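Handout 3: Packing the Small Kit
Notes by Damian Berchtold for the Brollcombe workshop course

Welcome back! Today is one of my favorite sessions. Boxes and cords sound dull until you have to unpack somebody else's kit in a hurry, and then you care a lot.

Boxes first. Pick a side to be the front and stick with it -- a printed side is ideal. Stand the box up, check the lid, then lower it straight down. Heavy things go underneath, always.

Now cords (my favorite part!). Start at the plug end. Make loose, even loops about as wide as your hand and keep the plug outside the bundle. Be gentle with the ribbed collar where the cord meets the plug, and never bend it sharply to save space.

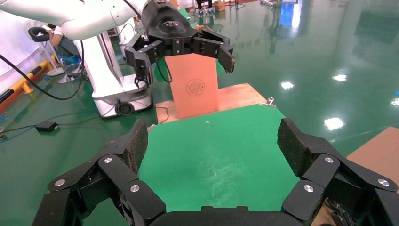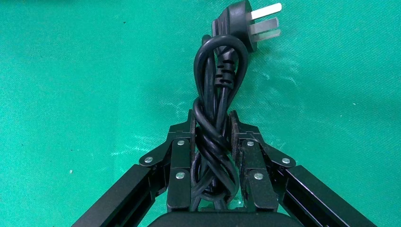 Box and cord. First picture: pink box held upright, logo on the front. Second picture: looped black cord with its three-pin plug.

For practice, take a box and a cord from the Probert shelf and pack them twice, the second time with a partner reading the steps aloud. Allow 30 minutes. Swap partners and compare bundles -- the differences are fascinating!

Before Sunday: read the cord section in the Clillarik booklet and bring one tangled cord from home. The worse the better.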